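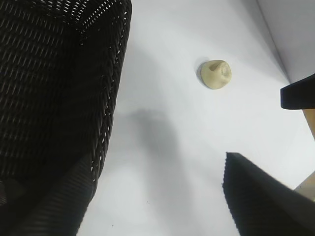
4/20/21 – Pulotach club notebook, bench 2

Picking day. The goal for the Brostama round is small lumpy things off a flat white floor, and we have been putting it off in favor of easier jobs, like repainting the cart.

Changed before the first run:
Wrist camera exposure down a notch. White floor plus cream object was washing out the edge of the object, and the detector kept going for the shadow. In fairness, the shadow has better contrast.
Approach height back to the December value. Whoever raised it did not write it down. I have a bad feeling it was me.
Open width left at full. We can afford it and the fingers need the margin near the wall.

Runs: 4 with the old threshold, 2 picks. Then I restarted the Drollow script and it loaded the config from the other bench, so log 2323 is garbage. Please don't plot it. I already plotted it, and it looks wonderful.

The side wall is the next headache. When the object sits toward that end, the planner wants to come in at a slant and the right finger gets there before anything else does. Try rotating the wrist a quarter turn and closing parallel to the wall. Omoregie kit manual says this is "straightforward," the word it also used for the cable routing.

Still to do:
Wait 300 ms after the close command before lifting. We lift too early.
Wipe the floor before each set. Specks show up as candidates with surprisingly high confidence.
Label the configs by bench – on the file, in the name, where a tired person can see it.

Battery on the laptop is at its usual level of commitment. Bring the charger Thursday.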